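Tekleab Guesthouse Opens Its Back Rooms to Travelers Again

February 22, 2024

Good news if you're heading up the coast this spring and hate paying city prices! The Tekleab, the little guesthouse by the ferry landing in Tramen, is taking bookings again from May. I rode the bus out there yesterday (two hours, one very long bathroom stop) and got the whole story from Evie Ashworth, who runs the front desk and pours a mean cup of coffee.

All 20 rooms will be open this time, including the four at the back that were shut last season while the roof got fixed. A bed in one of those is $59 a night with breakfast, and Evie swears the price will hold through the summer.

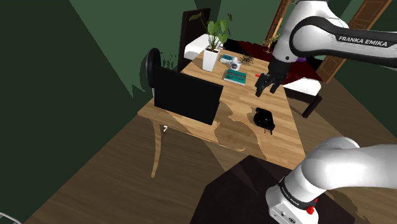
Travelers who work on the road, like me, have been asking for a decent place to sit, and the guesthouse is adding a shared workroom off the lobby. Give me a wooden table, a black chair with a rounded back and some patchy shade across the top and I'm happy for a whole afternoon, so I'll be first in line for that one. It's free for guests, and everybody else can buy a day pass at the desk.

The ferry schedule is changing too. Graham Bunting at the landing told me the late boat is coming back, which means you can finally stay for dinner and still make it across. Bring cash for the ticket, the card reader was down when I tried it.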